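# Skin Prep Basics – handout 3

Hi all! I promised I'd type up what we went through at the sinks, so here are my notes with the bits I forgot to say out loud. Bring this sheet with you next time, plus a clean face (no primer, please, I can always tell).

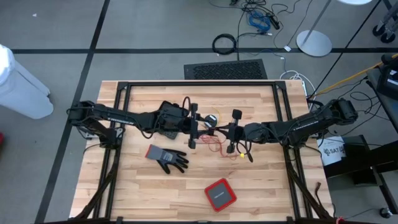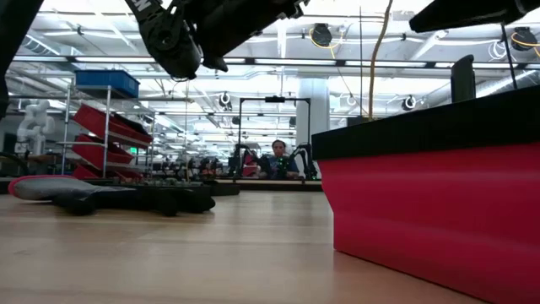 *Two views over the wooden tabletop.*

## Cleansers, in plain words

There are a lot of products out there and most of them fall into a few camps:

- **Balms and oils** – my favorite for heavy makeup. Put them on dry skin with dry hands, rub gently, then add water.
- **Creams and milks** – good for dry or touchy skin. They feel lovely but can be slow on mascara.
- **Gels and foams** – great if you get shiny by lunch. If your face feels squeaky afterward, go milder!

We tried the Sindaven balm and the Killemora milk in class. I go back and forth on these two. The Sindaven melts foundation faster, but I find the scent a bit much first thing in the morning. The Killemora has almost no smell and comes in a 220 ml bottle, so it lasts me ages even when I'm heavy-handed with the pump.

## Double cleansing

You only need this at night, and only if you wear makeup or sunscreen.

1. Massage the balm over dry skin for a minute or so.
2. Wipe off with a warm, damp cloth. Warm, not hot.
3. Follow with a small squirt of gel or milk and rinse well.
4. Pat dry and get your moisturizer on while your skin is still a little damp.

Go easy around the eyes. Hold the cloth there for a few seconds and let the mascara loosen before you wipe (I used to scrub, and my lashes looked terrible).

## Patch testing

Dab a little behind your ear or on your inner arm, leave it alone for 2 days, and look for redness or bumps. Itchy? Wash it off and don't put it on your face.

## For next time

Read the Mensah sheet on toners and write down every step of your own evening routine, even the lazy version. Jars opened more than 6 months ago – check the little symbol on the back before you bring them in. We'll be starting with the Skedton clay mask, so tie your hair back!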